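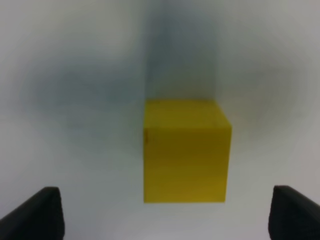

Yellow cube, seen close to.

Referral letter sent to my old address, do I lose my place?

Posted by plodder_sowerby, February 26, 2026

Moved from Plaltby to Sowerby last July. Told the surgery, they changed it, fine. Now the chest clinic says they wrote to me TWICE at the old flat and I've been taken off the list for not replying. Never saw either letter. Rang the clinic, they say ring the GP. Rang the GP, they say ring the clinic. Number 323 in the phone queue at one point, or that's what the recorded voice said, could have misheard. Cough is no worse but I've waited months for this. Do I have to start again from the bottom? And who do I actualy complain to?

2 replies

Marjorie Inskip

Had this with my knee. Ask the GP's secretary – not the front desk – for the date of the original referral and a copy of it. Then write to the clinic, email if they have one. Keep it short:

1. Date of referral and your old and new address.
2. Date you told the surgery you'd moved.
3. Ask to be put back on with the original date.

Mine was put back where I'd been, took 3 weeks. Can't promise yours will be the same, they all seem to do it differently. If they say no, ask for the complaints procedure in writing. Most hospitals have a patient advice desk as well and they were more use to me than anyone on the phone.

Also check the clinic's own record. The surgery changing your address doesnt always mean the hospital has. And if the cough does get worse, or you're short of breath, go back to the doctor, don't sit waiting on a letter.

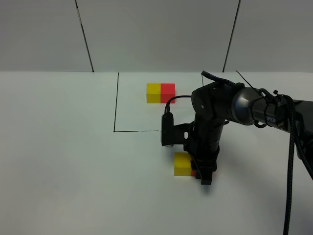 Roland Ashworth

Same here, different clinic. Gave up and waited. Get your post redirected next time, worth the money.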